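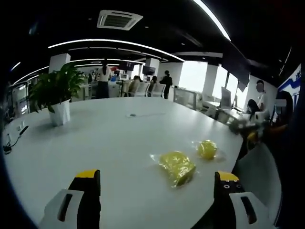
4.2 Changes in the division of work

Before the trial, packing samples for outgoing orders at the Josport office was shared among the sales staff. Each person bagged and labeled items between calls, and the work was rarely planned. When picking and placing moved to the gripper system, the task was given fixed hours and a named operator. Staff who had packed only now and then stopped doing so within 3 weeks.

Figure 4. Wrapped items on a shared table in the open-plan office during working hours.

Interviews show that the change was felt unevenly. Zinash Gebreyes, who became the main operator, described her day as more regular but also more tied to one spot. She was now the person others came to when an order was late. Two of her coworkers said they missed the short break from the screen that packing had given them. One said he no longer knew which samples were going out and had to ask before calling a customer.

Soft items in clear film caused most of the extra work. Film can fold under a finger or slide when the jaws close, and the operator then has to place the item again by hand. Lirnex, the supplier, had not counted this handling in its time estimates. According to the operator's log, it took up more than 20 percent of her shift in October.

The office manager, Tarek Mahrous, first treated these corrections as a training problem. He later added them to the job description, and the operator's hours were adjusted to match. Section 4.3 looks at how the new hours affected pay and cover during absences.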